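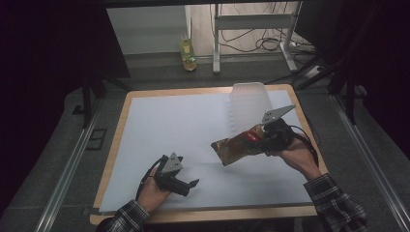 Are the light-up items tested before they go in the bag, or do we find out at the party? A reader sent that in after our last post on glow and LED party goods, and it was one of the questions we took with us to the Dandel open day in Wesdale.

Dandel supplies party stores, fundraisers and event vendors with flashing necklaces, foam sticks, light-up cups, badges and headbands. The warehouse is a low brick building behind the Wesdale rail yard. Parking is on the left side only, and the entrance is around the back, up a short ramp. Sign-in took a few minutes. Each group got a printed map and a sample badge with a blue star on it.

The first stop was the testing bench. On necklaces and badges, every piece is switched on once before bagging. On foam sticks and cups, they pull samples from each carton. If two samples in a carton fail, the whole carton is opened and checked. So the answer to the reader is yes for anything worn around the neck, and partly for the rest. We asked if the bags are marked to show which kind of check was done. They aren't, but the product list has it in the last column.

Batteries took up most of the talk after that. Necklaces ship with a plastic pull tab that keeps the battery from draining in storage. Cups don't have a tab, and Dandel suggests using them within a year of delivery. The staff run one necklace from each new batch until it goes dark. The one on the wall chart had lasted 56 hours on the slow flash setting. The fast setting uses more power, and the chart did not give a number for it.

Next came the packing area. Necklaces go 12 to an inner box. The smallest wholesale order for mixed items is 300 pieces, and you can split it over as many styles as you like as long as each style is a full inner box. Custom printing starts at 800 pieces and adds two weeks. Rush printing is not offered in August, when the school and football orders come in.

The showroom is at the front of the building. The current list has 166 items, and most of them were out on shelves with the switches working. The lights in the room are kept low, so bring your glasses if you want to read the price cards. We liked the clip-on bow ties and the slim bracelets from the Avram line. The Costel line is cheaper and has a single flash setting. The hearts and stars looked almost the same in both lines until they were side by side, and then the Avram ones were clearly brighter. The light-up sunglasses pinched behind the ears.

There was a clearance table by the door with last season's colors, mostly orange and green, sold by the bag. Card payments only. Coffee was free, and the snack counter closed at noon.

The whole visit took about two hours. Open days are by sign-up on the Dandel order page, and groups are kept small. Children can come into the showroom but not the warehouse. Flat shoes are required past the yellow line.

Posted 2020-05-18 under Visits, Party Supplies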